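Paper Use in the Shared Workshops at Dunne Hall
Student project report, submitted 12 Jun 2018 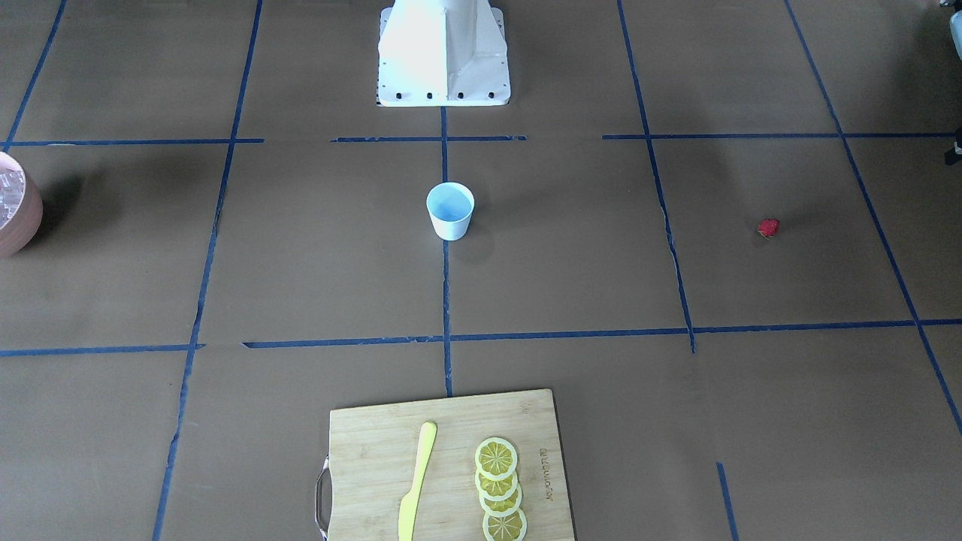

The workshops on the ground floor of Dunne Hall are shared by four courses, and all of them buy paper from the same budget line. The project started with a question from our tutor, who wanted to know why the line ran out before the end of the spring term two years in a row. We were asked to find out where the paper goes and to suggest a way to use less of it without making work harder for anyone.

Background

Most of the paper is brown kraft paper on rolls. It is used to cover floors and benches, to wrap models for transport, and as cheap drawing stock for full-size layouts. The school used to buy it from Voller, a local packing supplier, in short rolls. Two years ago it changed to long rolls from Prorkach. The long rolls cost less per foot, but they are heavy and only fit on the big cutter in the back room.

We did not look at printer paper or sketchbooks. Printer paper is paid for by a separate account, and students buy their own sketchbooks.

Method

We put a log sheet next to the cutter in September and asked everyone to write down the length they cut, what it was for, and the room it went to. At the end of each week one of us copied the sheet into a spreadsheet. We also weighed the recycling bin before it was emptied, using the parcel scale from the mail room.

By the end of the study we had 273 usable entries. Another 21 were left out, mostly because the length was missing. A few had a length but no unit, and we could not tell feet from inches.

Results

The log accounts for more than 700 yards of kraft paper. Floor and bench covering was the largest use by a wide margin. Wrapping came second. Full-size drawing was a smaller share than we expected, although it was the use that staff mentioned most often when we talked to them before the study.

Covering was replaced on 40 occasions. We had assumed that paper was changed when it was torn or stained. According to the notes column, it was often changed at the start of a new class whatever state it was in. Two of the four courses did this as a habit.

The bin weights were less useful. The bin was also used for cardboard, and in two weeks it was emptied before we got to it. We report the weights in the appendix but did not base anything on them.

Trial of a second covering

For three weeks we tried a reusable mat called Skutetti in the model room. It rolls out flat and can be wiped down. People liked it on the benches. On the floor it slid when chairs were moved, and the corners curled after the first week. Glue came off it easily, but spray paint did not. We think it would be a fair choice for benches where no painting is done. For floors we would stay with paper.

Problems with the study

The log depended on people filling it in. We know some cuts were missed, because the roll ran out sooner than the log said it should. Evening users were the most likely to skip it. We also started one week later than planned while we waited for permission to put a clipboard on the wall by the cutter.

Recommendations

Leave floor paper down between classes unless it is torn, wet, or has loose edges. Patch small tears with tape.

Keep offcuts longer than an arm's length in a rack beside the cutter and use them for wrapping first.

Buy mats for the model room benches only.

Keep the log sheet going for one more term, with the unit already printed in the length column.

The spreadsheet and the blank log sheet are in the course folder, along with the appendix.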